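Stripping a tower without losing the board

6/7/20

Badell takes in retired office desktops, tests the parts and returns what it can to use. The head of its teardown bench has worked on the same basic case layout for most of a career and agreed to talk through the order of work, the parts worth saving and the mistakes that turn a good board into scrap. The conversation took place at the bench in Truditz, and has been shortened.

The first subject was position. A tower is built to stand, but the bench works on it lying flat, side panel off, interior up. "Gravity is the reason," the bench head said. "Standing, the cooler hangs off the board and every card hangs off its slot. Lay it down and the weight goes into the chassis. A screw you drop lands where you can see it, most of the time."

Before the panel comes off, the power cord is pulled and the front button is held down to drain what charge remains. The power supply itself is never opened. It is read, tested on a load and either kept or sent out whole. "The label tells you the rating. If the label is gone, the unit goes to scrap. I won't guess at a power supply."

Storage comes next. Badell removes drives early, both to protect them from knocks and to keep the data trail short. Each 3.5-inch drive is logged by serial number, then set down in a holder apart from the case. The bench head does not allow drives to be stacked, or laid on bare metal with the circuit side down. "People treat a hard disk like a brick. It looks like one. Put it in a holder with the label where the scanner can reach it and leave it alone until the wipe station is ready."

Cables get more attention than a visitor might expect. SATA leads are cheap, but the connector on the board is not, and a lead pulled at an angle can take the plastic shell with it. The rule is to hold the plug, press the clip if there is one, and draw it straight out. Leads that route through a drive cage are unplugged at both ends before anyone tries to free them. 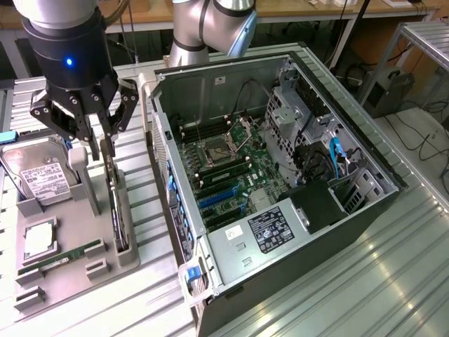

The processor socket is where most of the losses occur. Asked what share of rejected boards had socket damage, the bench head went to the log. Of 1000 boards through the bench in the last full count, which closed in May, 169 were rejected, and 165 of those had bent contacts. "Four boards failed for every other reason put together. Once you see that number you stop arguing about cable ties."

The damage has two usual causes. The first is a processor lifted on one edge, so that the opposite edge drags. The second is an open socket left without a cover while other work goes on above it. Badell now fits a plastic cap as soon as the processor is out and the inspection is done, and lowers the lever over it. The caps come from Plalon in bags and are reused until they crack.

"The lever should move with one finger. If it doesn't, stop. Something is sitting wrong under the plate, and more force will put it into the contacts."

Memory is simpler. Modules are released at the latches, lifted evenly and placed in antistatic sleeves. The bench leaves them seated until the socket has been checked, as an installed module keeps dust out of its slot. Expansion cards come out before memory if they are long enough to block the latches. In most office machines they are not, and the order makes no difference.

On the subject of color, the bench head was brief. Many makers mark the latches and tabs meant to be moved by hand with a single color, often blue or green. "Look for those first. If a part has a colored latch, it was meant to come out without a tool, and there's no reason to be at it with a screwdriver."

The board itself stays in the chassis unless it has failed. Removing a sound board adds 2 extra handling steps and, in the bench head's view, gains nothing, as the case is the best packing it will ever have. Complete chassis go to the Tamayo store with the socket capped and the panel back on.

The last question concerned what the bench would change about the cases themselves. "Longer leads to the front panel. They're always short, and they always cross the memory."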